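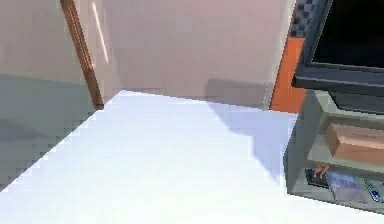
One of the simulated rooms used in the Gevness navigation tests, with the television and shelf unit at the right.

The call starts eleven minutes late. The researcher has been restarting a batch of runs and is eating toast. "Go on, ask, I can do both," she says, and mostly she can.

We're talking about Gevness, the project she leads at the Zestitz lab. Short version: a robot is let loose in a simulated room, it gets told to find something, and the team looks at when it decides to stop looking. Stopping is the interesting bit. Most of the published work scores the finding. She got fed up with that.

"You get a success rate and a path length and everyone goes home. But why did it stop there? Did it think it had found the thing, or did it run out of ideas? Those look the same in the table."

So they built a test around it. The robot gets a room and a target, say a book or a cardboard box. At every step it has to give a number for how sure it is that the target is in view. Then, and this is the part that took a year of arguing, it also has to give a second number for how sure it is that the target is somewhere in the room at all. Two numbers, every step. Nothing fancy.

"People expected a new network. There isn't one. It's the same network with an extra output and a different way of marking its homework."

The rooms are made up, obviously. Rendered ones. Pale floor, beige walls, a shelf unit with a telly on top, bits and bobs on the shelves. I say they look a bit rough. She laughs.

"They are rough! Look at where the floor meets the wall on the left, it goes up in little steps. We could smooth that. It costs time on every single picture and we make a lot of pictures."

Does it matter, though? She thinks less than people assume. They ran the same tests with the smoothing turned on, for a smaller set of rooms, and the stopping behaviour barely moved. What did matter was the shadow. With the lights set flat, everything evenly lit, the robot got far too confident about low shelves. Put proper shading back, so the inside of a shelf unit goes dim compared with the floor, and it became more careful. Slower too.

"That was a good week and a bad week. Good becuase it's a result. Bad because we'd already run half the study with flat lights."

They threw those runs out. All of them? "All of them. I did ask if we could keep a few. I was told no by my own students."

The full set, after the redo, is 2065 runs. Each starts the robot in a random spot facing a random way, which means plenty of them open on not very much: a stretch of wall, a door frame, the corner of some furniture. Reviewers grumbled about this. Why not start it facing the middle of the room? Her answer is that a home robot comes round a door and sees whatever it sees.

"If the first view is mainly floor, then what should it say? It should say I can't see a book, and I've no idea if there is one. The old version said I can't see a book and there isn't one. From one look at a floor."

That turned out to be the main finding, more or less. Without the second number the robot treated an empty looking view as evidence about the whole room. It would turn on the spot a couple of times, see wall, see wall, and give up. With the second number trained in, it held off. It went and looked behind things. It checked the lower shelves, which the old one hardly bothered with.

I ask for the size of the effect and get a short sigh.

"Early give-ups dropped a lot in cluttered rooms. In bare rooms, hardly at all. I don't want to give you one figure, somebody will put it in a headline and it'll be the wrong one. It's in the paper by room type. Please link the table."

(Table will be linked when the paper's up. October, she hopes.)

Next, partly hidden things. Items on a shelf are often half out of view, or one is lying in front of another, and this is where the team disagreed with itself. Half of them wanted the robot to call it as soon as any part of the target showed. The other half wanted it to move for a better look first. They tried both. Calling early was quicker, and wrong more often with flat things. A magazine and a thin box look much the same from a low angle. So does anything dark and rectangular.

"Small black flat thing on a shelf. Is it a book, is it a gadget? I've stared at these rooms for two years and I still guess wrong. And I know what we put in them!"

The compromise is what they call a second glance. If the in-view number sits in the middle, not high and not low, the robot takes one sideways step and looks again before it commits. One step. They tested up to 3 and the extra ones didn't earn their keep. Jaidee, the software that runs the rooms, had to be changed to allow it, as it only did forward moves and turns before. That change is already public and a few other groups have picked it up, for reasons nothing to do with stopping.

What about real rooms? I'd been saving that one. She'd been expecting it.

"Yes, yes. We don't know yet."

There's been a small trial in Wanditz, the lab's mock flat, which is a living room and a kitchen with no ceiling. The robot there is slow and its camera wobbles when it turns. The first number, the in-view one, transferred badly. Glare did for it. Glossy black screens were the worst, it kept seeing things in the reflections, and in the simulated rooms the switched-off tellys are much better behaved. The second number held up better than anyone had bet on. She isn't ready to say why. Her guess is that knowing how much of a room you haven't looked at yet is more about geometry than about how anything looks, so rough pictures don't hurt it as badly.

"It's a guess. Write down that it's a guess."

Written down.

There's a limit she brings up herself, before I've got to it. Every simulated room in the study is a single room. No corridors, no going next door. A door frame in there is scenery, the robot can't go through it. So when it says the target isn't in the room, that's the end of the job, and in a house it would be the start of another one. They have a version with joined rooms running now (that was the batch being restarted). It crashes. Memory, she thinks, or somebody's left a debug setting on.

Also the targets. The list is short and it's all ordinary stuff, boxes, books, that sort of thing. Nobody's keys. Keys are too small at the picture size they use, a few dots at best from across the floor. She'd like to do keys. Everyone who hears about the project asks about keys.

I ask what she'd tell a group wanting to copy the method and she's quick on this one. Log both numbers at every step, even the boring steps. Keep the runs where the target was never put in the room, and make plenty of them, they had too few in the first round and the robot learned that there's always something to find. Fix the lighting before you start. Watch some runs with your own eyes instead of only reading the totals.

"I watched a whole afternoon of them. That's how we found the giving up. It would look at a wall and just, stop. Very calm about it. Completely sure."

Something beeps at her end. The batch has fallen over again. She says she'll send the shading comparison over tonight, then says tomorrow, then she's gone.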